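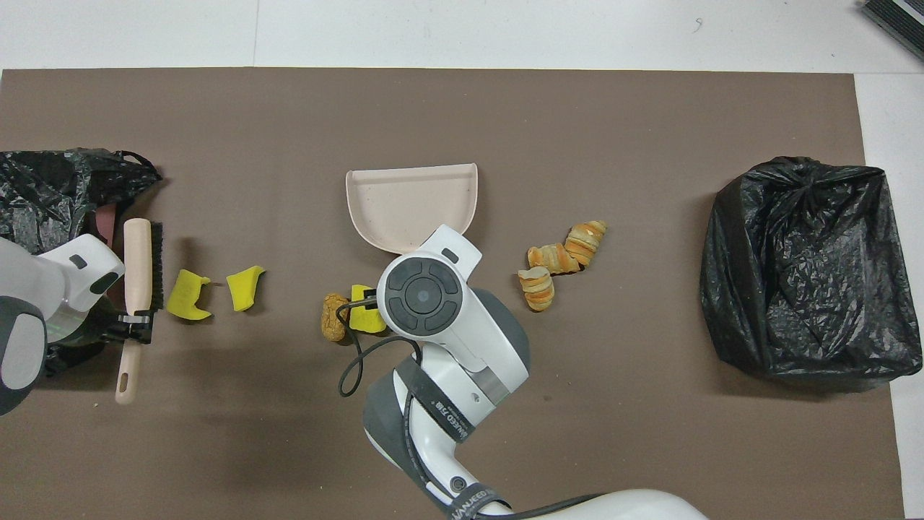 12 January 2018

Bench clear-up, continued. Covered so far: what goes in which bag, the brush, the mat. Rochelle has the sorting list from July and I have been working from that, with changes noted as I go.

Setup is the brown mat, one black bag at each side and the dustpan in between. Sponge and food scraps are the rubbish. The list still has everything going into one bag. I want two from now on, food left and everything else right, so the food can go down to the Pritgate bins at the end of the day and the other bag can stay until it is full. Changed on the master copy.

Bags are the 60 litre ones from Briment. They are too big and the extra plastic flops inwards over the opening, so half of what you tip in ends up resting on a fold. Turning the top down on the outside helps. Mahmoud do a 15 litre bag that would suit us better. Asked Rochelle to put a roll on the next order, stores code 213.

Brush: keep the one with the dark bristles. The soft one from Clomitz pushes sponge along well enough but rides over crumbs. Short strokes towards the pan, bristles upright, and keep the lip of the pan flat to the mat. If the lip lifts at all the small stuff goes underneath and you have to start again from the other side.
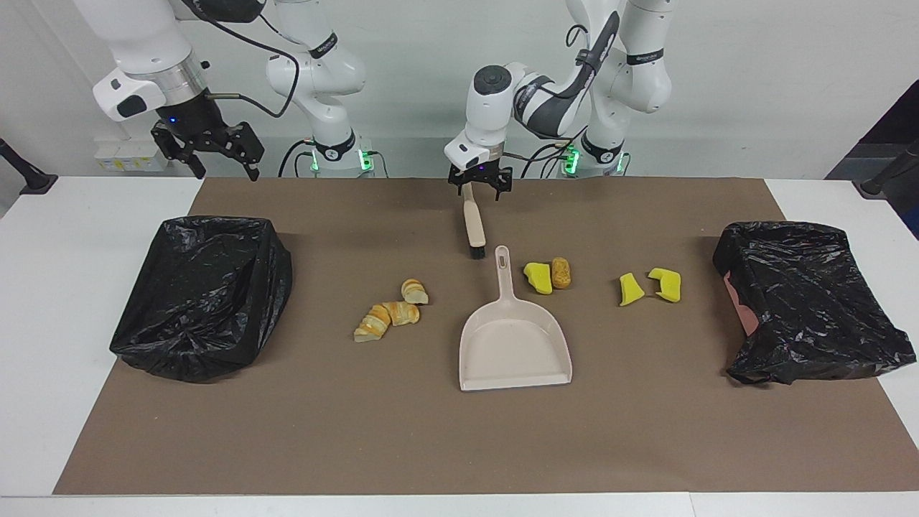
Mat with a bag at each side, dustpan in the middle. Bread to the left of it, yellow sponge to the right.

Notes on the scraps. Bread sheds, so do it last and do it in one go. Tear it larger next time, the small bits are not worth the trouble. Sponge is light and rolls back out of the pan if you tip too slowly. Old sponges only please, there was a new one in the box on Wednesday with a corner gone.

Mat: scuffs don't matter, but crumbs work their way under the edge and then it won't lie flat. Lift it and wipe underneath every evening. Dry cloth on the mat itself, damp cloth on the white surface only. It took two goes last night.

Both brush and pan have a hole in the handle, so there is no excuse for leaving them in the sink. Hooks are on order, job number 1532. Until then they go on the shelf by the door, pan underneath.

To do:
Rochelle to print the new list and take the July one down
Chase Mahmoud bags
Find the lid for the scraps tub
Try the brush again on dry crusts, Monday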